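Blanket drive – the sorting has started

Bedding is coming in faster than we can fold it. Sunday's pile had a plush cream blanket with big peonies on it, a bright red comforter, and a white quilt with a black and gold crackle print. All going to the Graton house, 14 beds there. More needed by end of February.

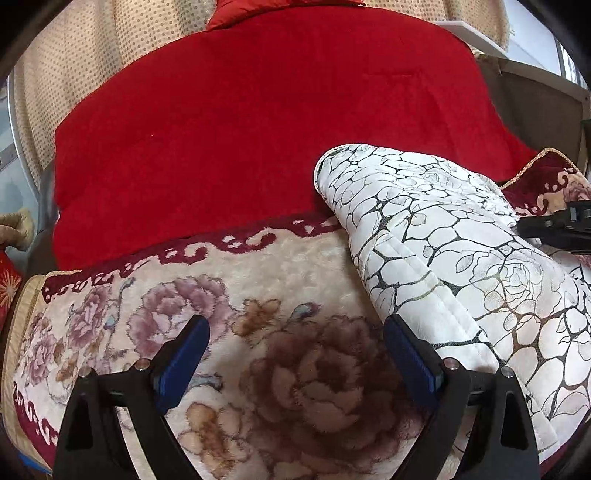
Angharad Jarman asks if we could please take singles too, as the bunks at Graton are narrow and a big comforter ends up on the floor. Yes – singles very welcome. Twins, throws, whatever you have.

Drop off at the Brilley hall side door, before 7 pm. Clean and dry, tied with string if posible. No pillows this time, sorry.

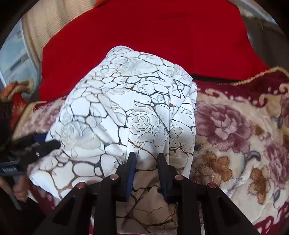

White print with roses, partly folded.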